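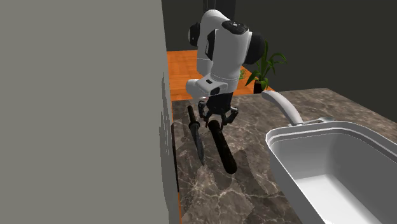
R. Sabbagh

4. Collecting the demonstrations

All demonstrations were given in simulation, by remote control. Two ways of driving the arm were tried. In the first the operator moves a hand controller and the gripper follows it. In the second the operator picks a point, the arm goes there, and small corrections are made from the keyboard. Hand controller won out early, keyboard kept only as a fallback. Earlier work at Bosthorpe used direct hand guiding on a real arm, which gives cleaner paths but can't be run overnight or reset with one key.

4.1 Setup

Kitchen counter, marble top, arm hanging over it. Objects drawn from the Nustton set — pans, mugs, knives, long thin utensils — and dropped at random poses before each trial. No object is fixed down. Textures and camera position change from trial to trial, lighting too. Operators saw the rendered view only, no depth readout.

Long thin objects are the hard case. A rod lying diagonal to the gripper needs a wrist turn before the fingers come down, and most operators left the turn too late. We told them to line up high, with the fingers open, then descend straight. Trials recorded before this instruction were thrown out and are not in the counts below.

4.2 Grasping by the handle

Pans were to be taken by the handle only, never the rim. Grasp point along the handle was left to the operator. This was a mistake in hindsight, or at least a source of spread in the data. Some people go for the far end, near the hanging hole, others for the middle. Far end is easier to reach without bumping the body of the pan, but the lever arm is long and the pan can tip on the lift.

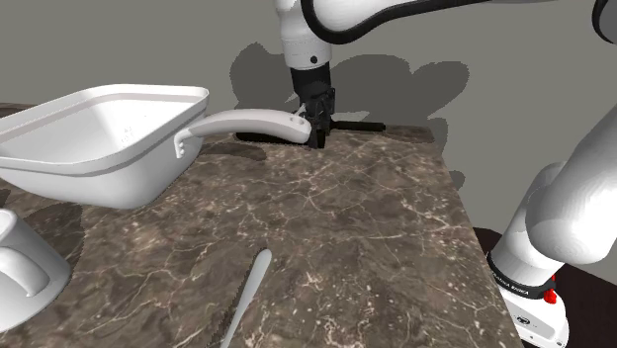
Figure 5. Gripper closed on the saucepan handle, close to the tip.

Clutter matters more than we expected. With another utensil lying behind or under the handle the operator cant easily judge the gap from one view, and will often close the fingers too low. A second view was added in February. It helped, though operators said they forgot to look at it.

4.3 Recording and filtering

Joint positions, gripper command and images are logged at every step. Pauses at the start and end are trimmed. Pauses in the middle are kept — they tend to fall right before contact, and cutting them made the learned policy rush the grasp. We have no good explanation for that yet.

In total 1950 demonstrations were recorded by 6 operators. After filtering 900 were left for training. Reasons for removal: object dropped, arm joint limit hit, wrong object picked, operator gave up. Failed trials were saved seperately and are used in Section 6 for the recovery experiments.

4.4 Differences between operators

Large. The fastest operator also had the most removed trials. Slower operators gave smoother paths but drifted sideways during the descent, a habit the policy picked up. Weighting by operator was tried and dropped, gains were small and depended on the seed. The Korkstead smoothing filter was applied to all paths before training with the same settings for every operator.

Home Papers Data Code Contact

Related items
Bosthorpe hand guiding notes
Nustton object set, revised list
Korkstead filter: settings and limits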